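Chapter 4
What Surveys Say People Do at Home

Ask people how often they wash their hands before cooking and most will give you a flattering answer. Ask how often their neighbors do it and the number drops. Both answers can't be right, and this chapter takes the view that neither should be trusted until we know how it was collected.

Consider the Estembridge kitchen survey, which reached 2,000 households by mail in April. Its summary claimed that families were "cooking more than ever." More than when? The survey had never been run before. It also went only to homes on a grocery store's mailing list — people who had already shown some interest in buying food to cook. Ashwin Poduval, who went back over the returned forms, found that 21 questions used the word "usually" and none defined it.

A bigger sample wouldn't have helped. If the list is tilted, 1,000 more names from the same list will tilt the same way. Students often resist this point, and so do the people who pay for surveys.

Small objects cause trouble too. One form asked for the number of "utensils" in the home. Some people counted forks and spoons, some counted only cooking tools, and a few left the line blank. The total was printed anyway, to one decimal place.

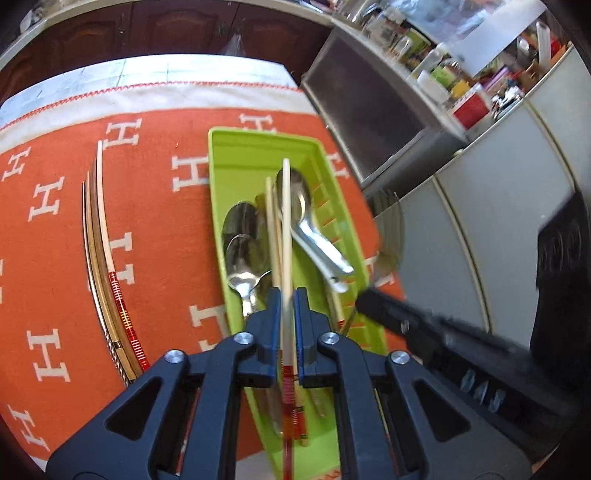

Figure 4.1 Chopsticks and metal spoons, with a green plastic basket. How many of these are "utensils" depends on who is asked.

Before reading on, write down your own definition of the word and trade it with a classmate. Section 4.1 starts with the ways a question can go wrong before anyone has answered it.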